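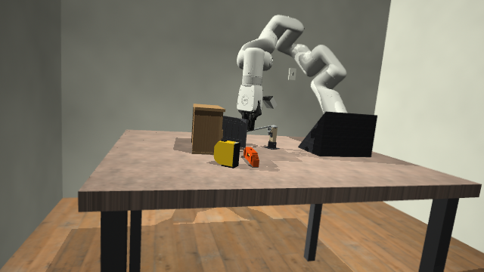 The returns bench at Firow is being handed over to a pair of arms in April, and for the past few months I have spent more of my shift in the simulator than at the bench itself. We handle returned tools and small household goods for three mail-order sellers. An item comes in, gets identified, gets put where it belongs, and the next one follows. The simulated bench is sparer than ours, but the problem is laid out fairly enough: a yellow box with black trim towards the front, a red-orange thing to the right of it, and a cabinet tall enough that the gripper has to come down behind it to reach the black box. Anyone who has worked returns would move the cabinet first. The planner does not, unless told to, and most of my work lately has been telling it.

The software is called Vestadow and was set up for us by a small firm named Ergate. Each layout is run 100 times with the objects shifted slightly between runs. A run passes if the chosen item is lifted and set down in its zone without touching anything else. I read the failures. They fall into few kinds, and the commonest is a clipped neighbour on the way up. The arm plans its descent with care and then leaves by a shorter path.

We are at 707 layouts now. The target before April is 4000, most of them generated by varying the ones we built by hand. I have doubts about the generated ones. They scatter objects evenly over the table, and returns do not arrive evenly. People tip a carton out and everything lands in one corner, with the heavy item on top of the light one.

As to what changes for us: the bench had four people on each shift. Two will stay with it, clearing faults and taking whatever the arms refuse. The other two go to inspection, where the question is whether a returned item can be sold again. That work was always rushed, and it should be better for having more hands. It is also paid on a different grade, which at the time of writing has not been settled.

Gordon Kennedy ran the bench before me and has been at Firow longer than the building has. He was asked to write down how he sorts. He produced a page and a half, which Ergate found short. I have since sat with him while he worked and written my own version, and it runs to eleven pages. Half of it concerns the order in which he picks things up. He takes the awkward item first if it blocks another, last if it does not, and he never reaches over anything with a cord. None of this was on his page and a half. He read mine and corrected two points, both about cords.

The faults log will be new to everyone. When the arms stop, the person on shift records the item, the zone and what was done to clear it. We tried the form for a fortnight on paper. It had 200 possible codes and people used six of them. I have asked for a shorter list and a free text box, and have been given the text box.

One practical point for the evening shift, as several of you read this. The aisle behind the bench closes at 6 pm while the floor is marked out for the guarding. Go round by the Ó Flaithearta racking and not through packing. The trolleys still fit if you take the second turning.

Next time I will go through the refusal rules, which decide what the arms leave alone. The current draft has them refusing anything in a clear bag, and that is a third of what we receive.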